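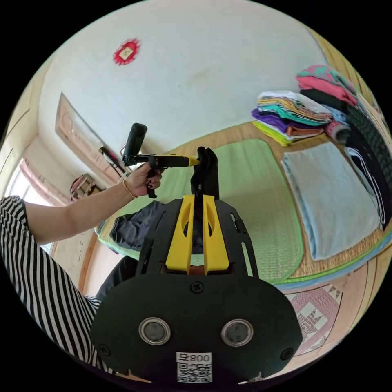

Flokley to Release Second Album, "Codstead," in April

FOR IMMEDIATE RELEASE
February 4, 2021

Flokley, the duo of singer Châu Nghiêm and producer Lợi Vũ, will release their second album, "Codstead," in April on Trinumport Records. The first single, "Tiêu," is out today on all streaming services.

"Tiêu" is a slow song built on upright piano, brushed drums and a string part written by Vũ. Nghiêm sings lead and all of the backing vocals. The single runs just under six minutes. A shorter edit is available to radio stations on request.

"We had a faster version first and played it that way for a year," Nghiêm said. "Lợi slowed it down one night to check a lyric, and we kept it at that speed."

The album was recorded at the duo's home studio and mixed by Vũ. It has 11 songs and runs 55 minutes. Two of them, "Ferry Light" and "Second Key," appeared in earlier form on the duo's 2018 EP and have been recorded again with new vocals.

"I wanted the room to be on the record," Vũ said. "There are places where you can hear the piano bench. We left those in."

"Codstead" will be released on CD, as a download and on vinyl. The vinyl edition is limited to 800 copies and comes with a 6-page lyric booklet in English and Vietnamese. Orders placed through the Trinumport store before the release date will include an immediate download of "Tiêu" and its B-side, "Low Water."

Flokley's first album came out on the same label and has sold 3,862 copies on CD and vinyl combined. No tour dates have been set. The duo will play the new album in full in an online show during release week, with ticket details to follow.

Review copies, lyrics and the radio edit are available from the Trinumport Records press office. Interviews with both members can be arranged by phone or video, in English or Vietnamese.

###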